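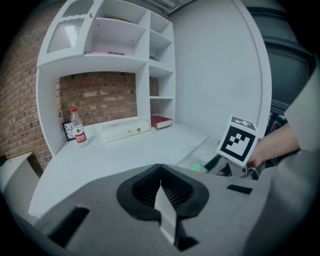
Study Desks in Furnished Rooms: Frequently Asked Questions

What is supplied with the desk?
Each furnished room at Covava, Hirnville, has a white desk with shelves above and drawers below. Books, bottles and small pictures are the resident's own responsibility.

May I keep drinks on the desktop?
Water may be kept in a closed bottle. Open cups should not be left beside books or papers.
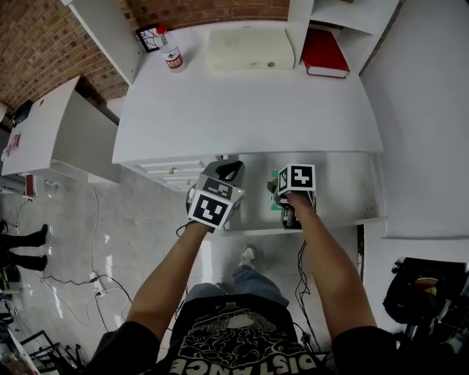 Desktop with water bottle, small picture and red book.

How should the shelves be filled?
Heavy books should lie flat on the lowest shelf. Lighter items may go higher up - please leave nothing overhanging the edge.

May I fix anything to the brick wall?
Residents are asked not to drill, nail or glue. Framed pictures may be leaned at the back of the desk.
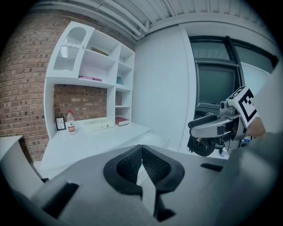
White shelving against the brick wall.

Must the drawers be emptied when I leave?
All drawers and compartments must be cleared by 10 a.m. on the day of departure. Small cards and packets are easily overlooked.
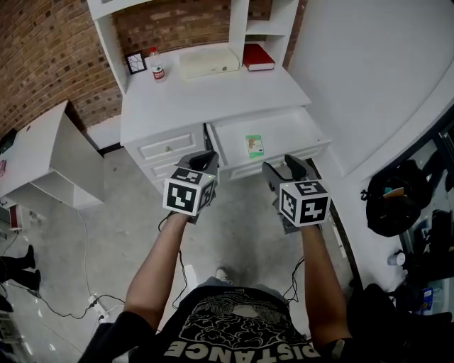 Who should be told about a loose drawer knob?
Please inform Ayanda Mofokeng at the Residents' Office, Room 22. Repairs to desks are carried out free of charge during term.

Related items
Moving In: Room Inventory Form
Care of White Furniture
Lost Property at Covava
Storage Between Terms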